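Signs, Soup and Sore Feet: Getting the House Ready for a Rally

Every April our kitchen turns into a sign shop. If your family comes from a place that makes the news for the wrong reasons, yours probably does too. We're Drusau people (my mother's side, from up near Skenano), and when there's a vote coming up about the old country, or a minister in town who ought to hear from us, the phone starts going and everybody ends up at my table with markers.

I've been doing this long enough to have ruined a good tablecloth and one pair of boots, so I wrote down what works for me. The politics I'll leave to you!

Painting the signs

Cover the table with an old shower curtain, not newspaper. Newspaper sticks to wet paint and you'll be picking headlines off your slogan all night. A shower curtain wipes down, folds up and lives behind the dryer until next time.

Use leftover exterior house paint if you have any. Poster paint looks lovely right up to the first drizzle, and then your demand for fair elections runs down your sleeve. Pencil the letters in first, starting from the MIDDLE of the word and working out both ways. I still have a sign in the garage that says FREE THE PRISONE, with the last two letters squeezed in sideways like they were trying to get off the bus.

Keep it to a few words. My friend Yasaman Zarei has been going to marches since before I could drive, and her test is to prop the sign at the far end of the hallway and read it from the front door without glasses. If she has to squint, she paints it over.

Handles

Check the rules for your march before you cut anything. Some cities don't allow wooden sticks at all, and it's a sad thing to hand over your handle at the barrier. Cardboard tubes from the fabric store are what I use now. I cut mine to 46 inches, slit the top with a bread knife, slide the sign in and tape both sides. Wrap a strip of old bike tube where your hands go and it won't slip when you're tired.

For a cloth banner, snip small half-moon flaps in it so the wind can get through. A bedsheet without flaps is a sail -- ask my brother-in-law, who got walked halfway down Aitken Street by one.

The petition clipboard

Put a binder clip on the bottom edge as well as the top, tie the pen on with kitchen string, and tie a second pen on too. Slip the finished sheets into a zip bag the minute they're full. Last time we turned in 1,043 signatures, and the only page we lost was one I'd set down next to the soup.

Make a master copy with the boxes ruled extra tall. People with long surnames will thank you, and in our crowd that's everyone. It's also much kinder on whoever has to type them all up.

Keeping the little ones busy

If you host the sign painting, you'll have kids underfoot. Give them a plastic bin of bits and pieces from around the house along with the toys. Mine have always liked a funnel or a whisk as much as anything from a store. Put it on the floor well away from the paint, and swap a few things out between get-togethers so it feels new again.

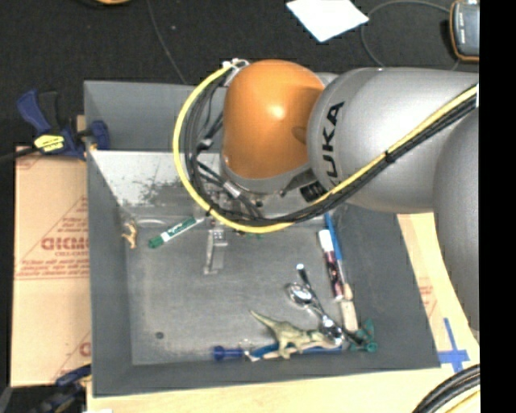
Soup for a crowd

I make lentil, every time. It's cheap, almost everybody can eat it, and it forgives you if the speeches run long. Cook it on Friday night, cool it quickly in shallow pans and get it in the fridge, then bring it back to a proper boil in the morning before it goes in the thermos. Fill the thermos with boiling water first and let that sit while the soup heats up. Tip the water out, soup in, lid on.

Carry mugs with handles. Paper bowls and cold fingers don't mix, especially if you're also holding up one end of a banner.

What goes in the bag

Pack 2 pairs of socks, and put the spare pair in a bread bag. If your feet get wet, dry socks go on, bread bag goes over them, then back in the shoe. It looks silly and it works.

I also take a roll of packing tape, a fat marker, throat lozenges, and a card with the meeting spot written on it for everybody in the group. Phones die, and it can be hard to get a signal in a crowd that size. Ours is always the side door of the Sonier Hall, 3 o'clock, and whoever gets there first holds the bench.

Afterward

Peel the tape off the tubes while it's fresh, before it sets like glue. Store signs flat under a bed with a sheet of wax paper between each one, paint side up. And don't throw out the ones with the old slogans! Beathag Imrie from our group borrowed a whole stack of mine to paint over the backs, and she still hasn't returned my good brush. Beathag, if you're reading, it's the one with the green handle.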